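### 3.2 Corpus et protocole d'appariement des rappels

Le corpus analysé réunit 578 avis de rappel portant sur des véhicules particuliers et utilitaires légers, diffusés par quatre réseaux de distribution : Skirnesow, Ulier, Mahasneh et Birnier. Chaque avis a été rapproché des ordres de réparation ouverts en atelier, au moyen du numéro de série du véhicule et du code de campagne. Les avis sans code de campagne ont été écartés avant constitution du corpus.

La variable d'intérêt est le délai de prise en charge, défini comme le nombre de jours séparant l'envoi du premier courrier au titulaire du certificat d'immatriculation et la clôture de l'ordre de réparation. Les véhicules ayant changé de titulaire durant cette période font l'objet d'un traitement distinct : le délai est alors calculé à partir du courrier adressé au dernier titulaire connu. Ce choix réduit les délais apparents pour le marché de l'occasion, et les résultats correspondants doivent être lus avec cette réserve.

### 3.3 Résultats par réseau

Le délai médian s'établit à 48 jours pour l'ensemble du corpus. Il est plus court chez Birnier, dont les ateliers commandent les pièces dès la prise de rendez-vous, et plus long chez Ulier, où la commande n'intervient qu'après l'inspection du véhicule. L'écart se creuse pour les campagnes relatives aux coussins gonflables et aux faisceaux électriques, qui supposent l'une et l'autre une dépose partielle de la planche de bord.

Les relances postales ont un effet mesurable mais limité. Dans le réseau Mahasneh, une seconde lettre a été suivie d'une prise de rendez-vous dans environ 18 % des cas ; l'appel téléphonique, introduit en septembre, n'a pu être évalué que sur une partie des dossiers. Le réseau Skirnesow n'a pas transmis ses données de relance et n'entre pas dans cette comparaison.

Il convient enfin de signaler 23 avis pour lesquels l'ordre de réparation a été clos sans remplacement de la pièce visée. L'examen des dossiers montre que la plupart relèvent d'un contrôle visuel jugé suffisant par le constructeur – pratique admise par certaines notes techniques, mais que les bases de données ne distinguent pas d'une réparation complète. Ces avis ont été conservés dans le calcul du délai et exclus de celui du taux de remplacement.

### 3.4 Limites

Les données proviennent exclusivement des ateliers agréés. Les interventions réalisées par des réparateurs indépendants, lorsqu'elles sont autorisées, ne sont pas enregistrées sous le code de campagne et échappent à l'analyse. Par ailleurs, l'ancienneté du véhicule n'a pu être croisée avec le kilométrage que pour deux réseaux sur quatre – Birnier et Ulier –, ce qui interdit toute conclusion générale sur l'effet de l'usage.
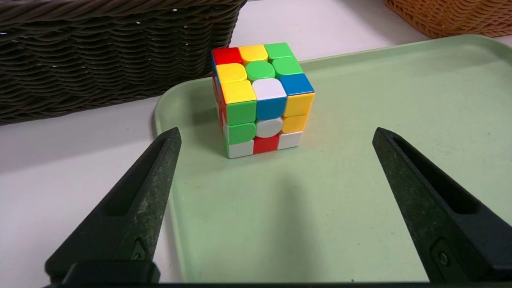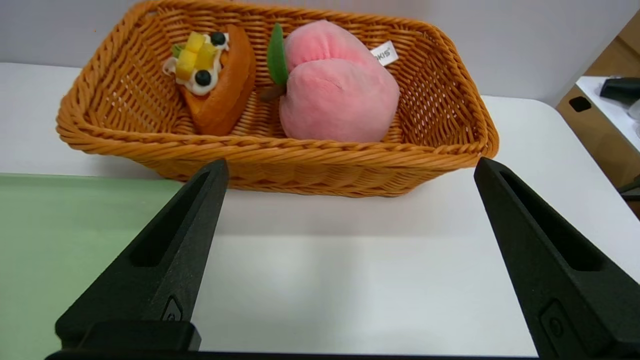

**Figure 4.** Cube de Rubik sur un plateau vert pâle (première vue) ; panier tressé contenant des aliments factices (seconde vue).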